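Is Gray Really Gray?
By Aniela Domański

Somebody has probably told you that seeing is believing. Be careful with that one. Your eyes are good, but your brain edits what they send it, and it doesn't ask you first.

Take gray. Most people will say gray is black and white mixed together, end of story. But which gray? Put a gray sock on a white pillow and it looks dark. Move it onto a black coat and it looks lighter. Did the sock change? No. Your brain compares each thing with whatever is next to it and then makes a guess.

Don't take my word for it. Try this.

Cut two small squares from one sheet of gray paper. Glue one in the middle of a white sheet and the other in the middle of a black sheet. Stand back and look at both. Many people see the square on black as the lighter one. Now cover everything except the squares with your hands, or with paper that has two holes in it. Do they still look different?

When I tried it with a class in Zisthorpe, a boy named Costel said I had swapped the paper. Good for him! He checked the leftover sheet himself, and it matched both squares. He still wasn't happy about it.

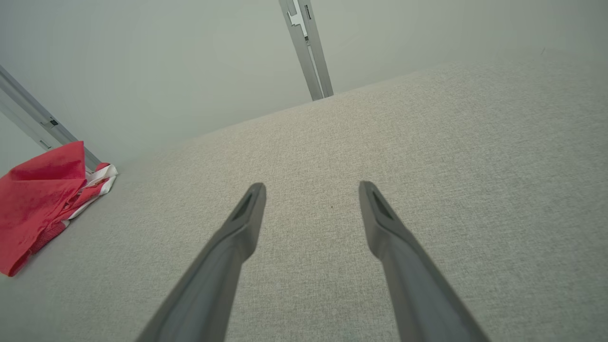
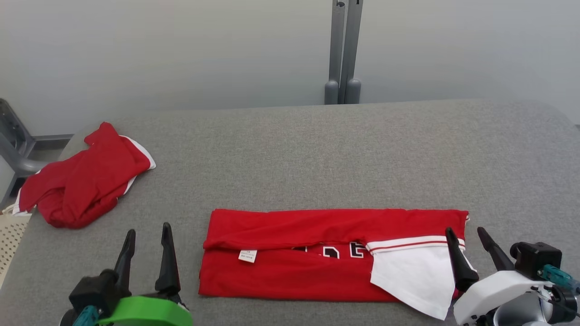
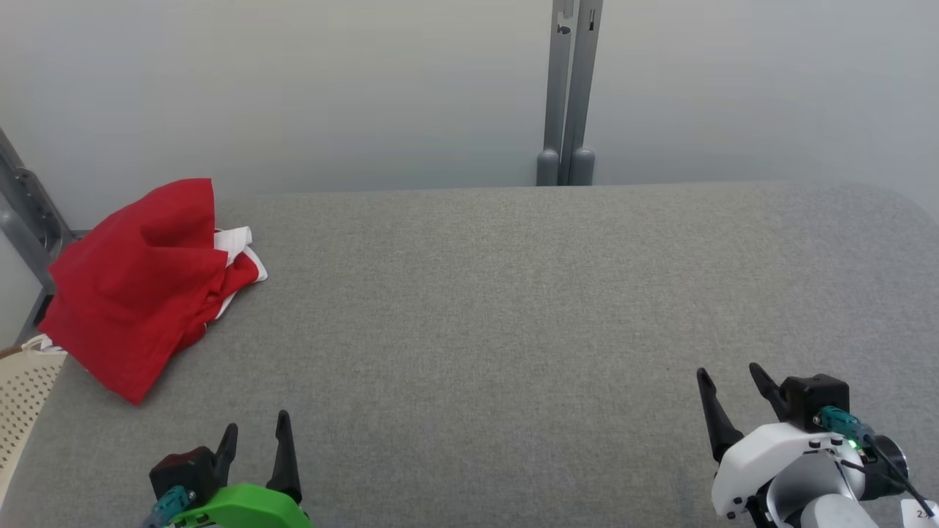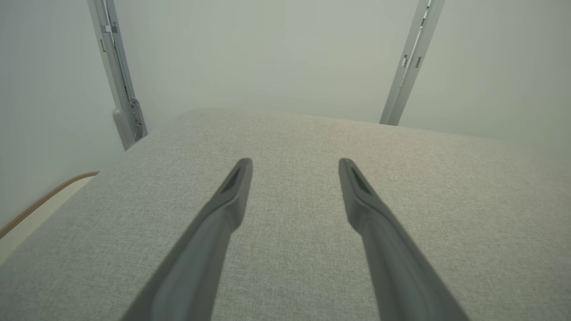

Light plays its own tricks with gray. A wall painted all over from one can of paint can send more light to your eyes from one part than from another, and you may not notice, as your brain likes to say "one wall, one color" and move on. Look at the wall in the second picture. It is a bit brighter toward the right and darker toward the left corner. Would you have called it anything other than pale gray? I wouldn't have.

Some books say your brain is "lying" to you. I don't buy that. Guessing helps you know your white shirt is still white when you walk into the shade. The guess is usually useful, and sometimes it's wrong.

Next time two people argue over which gray is darker, ask them to put both on the same background and look again.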